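Notebook, October, open day at Shabalala

Came to Tririslow at 10 with two colleagues from Nudura. The hall was already full, they told us 623 people had registered. The dish washing table was the one I wanted to see, for our Brolimard proposal. We stood near it for 12 minutes and I took notes on the plates and the tray.

Two arms, plates, turquoise tray:

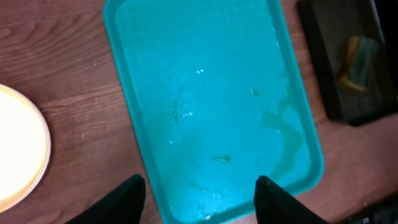
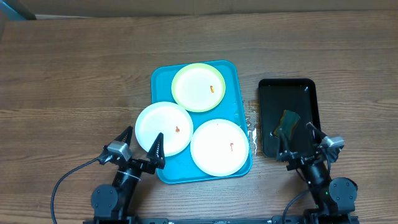
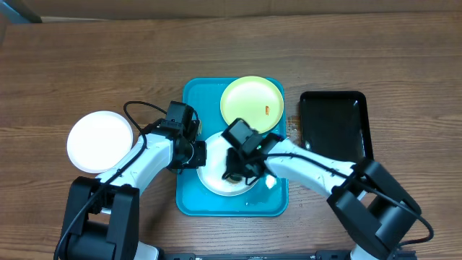
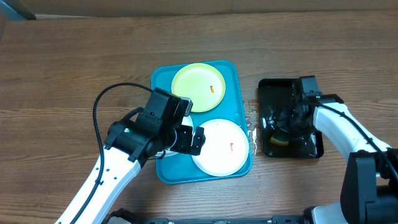

After this I asked the operator about the price of replacement fingers. He did not know, but he will write to us. Their log has 83 sessions until now and they hope for 1000 before summer. I must ask which colour of plate gives them the most trouble, and if they change the sponge between sessions. Coffee was good. Bus back at 3:40.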